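Section 4. Setting Up the Dual-Arm Table for Visitor Demonstrations
Doseck Cell Operator Guide

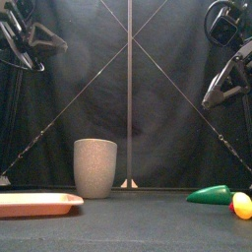

Figure 4-1. Demonstration table with both arms raised. Cup, tray and toy produce on the work surface.

This section covers the open-day configuration only. For routine data sessions, see Section 3. The operator must have completed the Virkar arm training before starting.

4.1 Before visitors enter

1. Switch on the controller cabinet and wait 60 seconds. Do not touch either arm during startup.
2. Check that the black backdrop reaches the back edge of the table. Wrinkles are acceptable. Gaps are not.
3. Check the diagonal cables behind the arms for slack. If a cable moves when pressed with one finger, tighten it at the turnbuckle and repeat the check on the opposite side.
4. Wipe the table with a dry cloth.
5. Confirm that the cable loop on each arm hangs free of the gripper fingers through the full range of motion.

CAUTION: Do not hang coats, badges or signs from the cables. Added load shifts the pole and invalidates the calibration.

4.2 Placing the objects

6. Stand the speckled cup upright, left of the pole.
7. Lay the pink tray flat, in front of the cup and to its left.
8. Place the green pepper, the yellow fruit and the red item together on the right side, near the back of the table.
9. Leave the front of the table clear.

NOTE: Use the toy produce supplied in the Dramani kit. Real produce leaves residue on the fingers.

4.3 Running the demonstration

10. Move both arms to the raised position. The grippers must be clear of all objects.
11. Load program 948 and set the speed limit to 12 percent.
12. Ask visitors to stand behind the floor line, 900 mm from the front of the table.
13. Announce the start, then press CYCLE. Keep one hand on the stop button until both arms have returned to the raised position.
14. Reset the objects as in 4.2 before the next group.

WARNING: Never reach over the table to straighten an object while the drives are enabled. Press STOP, wait for the amber lamp, then reach in.

NOTE: If a gripper drops an object, let the cycle finish. The Kotus software logs the failed grasp and continues.

4.4 Closing down

15. Return both arms to the raised position and disable the drives.
16. Enter the number of cycles in the cell log.

Report calibration faults to Taner Keskin. Requests for additional demonstration slots go to Theophilus Frimpong.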